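Session 5: when the wrist camera lies to your planner

Last time we got the grasp pipeline running from end to end, and I hope you enjoyed that as much as I did! Now for my favourite part of the module – shiny things.

Our detector looks for edges and closed shapes, then passes a pose to the planner. On a matt box this works nicely. On a glossy panel it will happily report an edge that belongs to a reflection. Reflections slide across the surface as the wrist moves, while real edges stay put in the world, and we can use that.

Before the lab, please:

Read Lena Szczepańska's notes on the Kisport tracker (the part on moving highlights).
Load the Tivesside log and step through frames 33 to 57.
Mask every pixel above your brightness limit, then fit the panel edge again.

Watch what happens to the fit if you set the limit too low – you lose the hazy part of the panel along with the background. I settled on 154 for the blue channel, but do try your own!
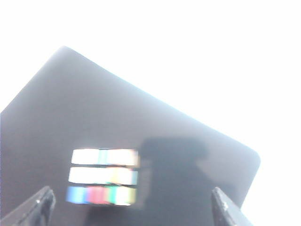
Fig. 1. Glossy panel between the open fingers, with striped reflections and a blown-out background.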